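Clean Up Your Bricks: A Season With the Pondimlow Robotics Club
3/11/22 | By Brynhildur Toft

The first rule of the Claltlow Cup is that you can't touch anything. Once the clock starts, your hands go behind the yellow line and your robot is on its own!

The students of the Pondimlow club picked the tidy-up event this year, and I loved it from the minute I walked in. Toy bricks get scattered over the floor of the pen along with a pile of household stuff, and two arms have to put the bricks away by color. Easy for a five-year-old. For a pair of grippers? Wow, no.
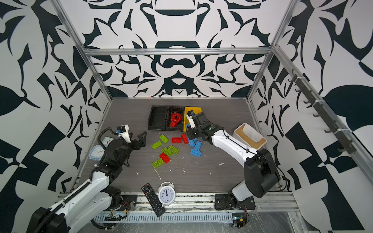

Two arms, one floor: bricks share the space with a TV remote and an alarm clock.

The clutter is there to cause trouble. A remote is dark and flat, a clock is round and tippy, and the software (the students call it Clustell, after a typo that stuck) has to leave both alone. Asger Overgaard, the club's senior coder, has fed it 2000 practice grabs since December. "The first 200 were awful," he told me, grinning. "We kept every one of them."

The wild black-and-white walls were his idea too. If Clustell can find a brick against that, he figures, it can find one anywhere.

Blue bricks go in the yellow bin, and it's the one everybody crowds in to watch. It's smaller than the black bins beside it, so the gripper has to bring each brick in over the top edge and let go at the right moment. I caught myself holding my breath, and I was only there to take notes!

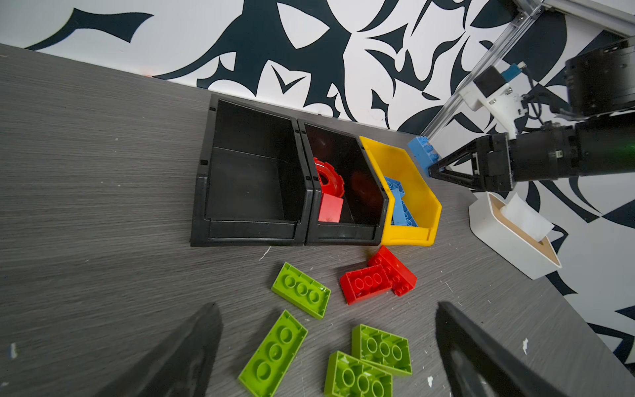

What the Judges Want

Each run at the Cup lasts 10 minutes. Teams score for every brick in its proper bin and lose 2 points for anything knocked over. Last year's winners, from Hashemi, ran a single slow arm and hardly dropped a thing. Pondimlow is betting on two arms and a lot more speed, and Asger was already back at his keyboard when I left.

Contact the editors | Copyright 2022 | Back to top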